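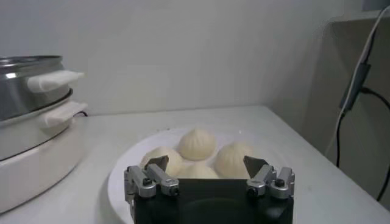
Breakfast Club Grant: Progress Report to the Grewal Fund

Posted in: Grantee Updates | Food & Families

We are now past the halfway point of the grant, and it has been a wonderful few months at the Wastine Community Kitchen. Your support lets us run a free breakfast for school-age kids and whoever brings them, and the response has gone well past what we wrote in the application. Since October we have served 657 breakfasts to 201 different children. Our target for the whole grant period was 600 meals, so we got there early and with money still in the food line!

The doors open at 6:45 a.m. We had planned on 7:15, but parents on the early shift at Jumirberg asked for the extra half hour and it made a huge difference. Those first thirty minutes are now the busiest part of the morning.

Menu

We started out with oatmeal, toast, fruit and eggs. In the second month we asked families what they eat at home, and the menu has grown a lot from there. Steamed buns, rice porridge and flatbread with beans all come around regularly now, and the buns are the runaway favorite (plain ones go even faster than filled ones, which surprised all of us). A bun is also easy to wrap in a napkin and finish on the walk to school. Oatmeal has dropped to two mornings a week and we are wasting much less of it.

Staffing and training

The grant pays for 4 part-time cooks. All four positions are filled, and everyone has finished the food handler course. One position sat empty for five weeks at the start, so wages are a little under budget. We would like to move that money into produce and will send the request form separately.

Nekatent school partnership

Nekatent Elementary has been a great partner. The front office sends our flyer home in the first-week folder, and the school moved its crossing guard to our corner. Teachers tell us that fewer kids are asking for snacks before lunch. We don't have numbers on that yet, but we are working on a short survey with the school.

What has been harder

We closed for 11 mornings, mostly because of the broken water heater. It has been replaced, and the repair came out of our general fund. Our sign-in sheet was also too long, and some families skipped it - we have cut it to three questions and the line moves much better.

Next steps

Between now and the end of the grant we plan to add a family cooking morning once a month, print the recipes families have shared with us, and find a second produce supplier. We would love to have you come by for breakfast. Come hungry, and come before 7:30 if you want a bun.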